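My kid's robotics club has a new season project, and it's picking up trash in a bedroom. I'm one of the parent mentors, and I have doubts. Thread.

The pitch from Kobina Annan, who runs the club: collect 800 pickups by hand with grippers, then train something that can clear a bed by itself. By May.

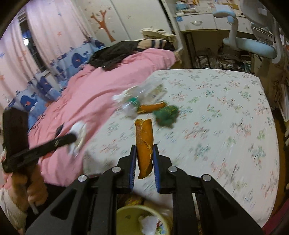 Photo: Rosaura Sotelo

So far we have 254. Most of those are tissue. Tissue is easy – it squashes however you grab it and you still get a grip.

Crusts are another matter. So is clear plastic, and I'd like to see numbers split by item before anyone says "it works."

Kobina says variety will come. Maybe. One bedroom is one bedroom, and I don't see how a model trained on this bed knows what to do with mine.

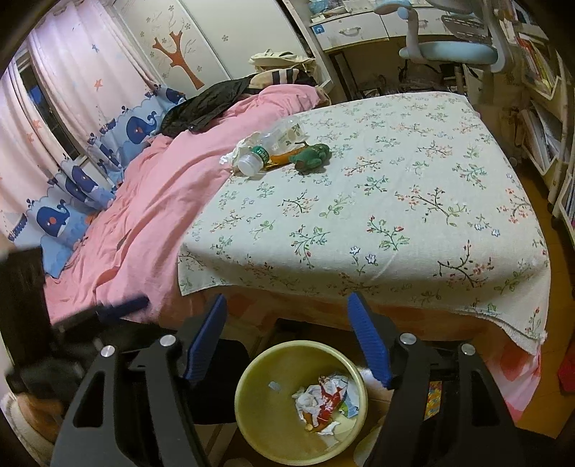
I also asked what counts as trash. A bottle, sure. What about a bottle somebody plans to finish? The kids argued over that one for most of a session, and it was the best part of the month.

Seraina Hofstetter (other mentor, more patient than me) wants a second home before we touch any training. I'm with her. The Lustton regional judges asked about exactly this last year and we had no answer.

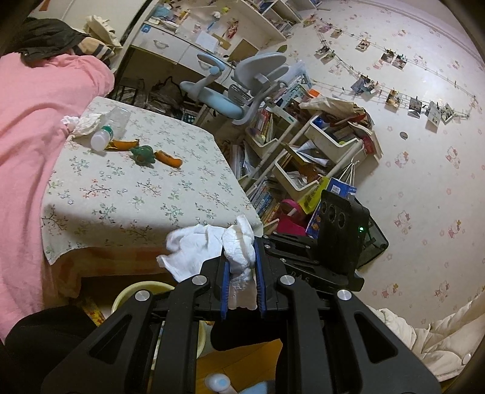
3 min read

Would I cancel it? No. The kids label their own clips now and they're picky about it – they threw out a whole batch I would have kept.

But "clears a bed by itself" is still on the poster and I want it off. Put the 254 on there.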